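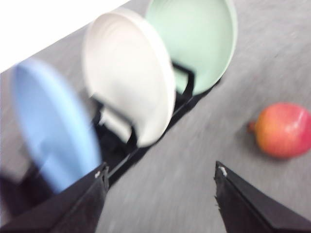
Gray speckled floor covering, low pile by the look of it

Flevano Ward Club, minutes of the monthly meeting
Sunday, December 27, 2020, by video call
Minutes taken by Ánh Đào

Hi all, I'm on minutes again, so you get them my way. If I've mangled what you said, write to me before the next meeting and I'll fix it. We had 46 people on the call at the start and 47 by the time we voted on anything, which is very good for the Sunday after Christmas!

Last month's minutes

Approved with one correction. I had written that the Brarnurska Street polling place had moved for good. It was moved for November only, and the county hasn't said what happens in the spring. Sorry to everyone who called the clerk over that.

The May primary

This took up most of the evening. Two people have told us they plan to run for the open council seat in our ward, and a third is thinking it over (I've been asked to leave the name out until there's a filing, so I am). The club has to decide whether we endorse before the primary or stay out until it's done. We went back and forth on this for a good long while.

The case for endorsing early was that last time we waited, and by the time we spoke up most people had their ballots on the kitchen table already. The case against was that we lose half our door knockers if we pick a side and they like the other one. I said I leaned toward waiting and I still do, but I'll admit the point about mail ballots got to me.

In the end we voted to hold a candidate forum first and take up the endorsement at the meeting after it. The motion passed easily, with 14 against. A few of those told me in the chat they were fine with a forum and just wanted a firm date for the endorsement vote, so that goes on the January agenda.

Forum rules

We agreed to the following for now:
Every candidate who has filed gets an invitation, whether or not they're a club member.
Questions come in ahead of time by email, and two members who aren't working for any campaign will choose them.
Two-minute answers, with a timer everybody can see.
No slides. (There was real feeling about this one.)

It will be online unless the health rules change. I'm looking for somebody other than me to run the mute button.

Signatures and registration

The fall drive brought in 368 new registrations in our ward, and there was a lot of happy waving at the screen when I read that out. The apartments on Ông Avenue did the best by far. We want to go back there in the spring with materials in Vietnamese, and I've offered to do the translating, but I would really like a second pair of eyes on it, because my formal Vietnamese is my grandmother's and it sounds like a letter from long ago.

For petition signatures, please remember that people sign with the address where they're registered, even if they've moved. We had a bunch tossed last time over exactly that.

Money

We're in the black, barely. The web hosting renews soon and we voted to pay it. Vukham Printing has offered to hold last year's price on lawn signs if we order before the primary filing deadline – the size would be the same as before, and the stakes are extra. We put off deciding, as there isn't anything to print on them yet. The question of whether the club pays for palm cards for a candidate we haven't endorsed came up and the answer was no.

Other business

The bus route hearing got pushed back. If you ride the crosstown line and can speak for up to two minutes, please send me your name and I'll put you on our list.

Somebody asked if we could start earlier in the evening. The parents on the call said please don't, that's bath time. We're leaving it where it is.

The old phone list is badly out of date. If you've changed numbers, tell me, and if you get a call meant for a person who moved away years ago, tell me that too.

To do before January

Me: draft the forum invitation, post the question address, send these out.
Forum group: pick two possible dates.
Everyone: think about the endorsement question and come ready to talk.

We wrapped up a little late. Happy New Year, and I'll send the link for the next call once I have it.

Ánh Đào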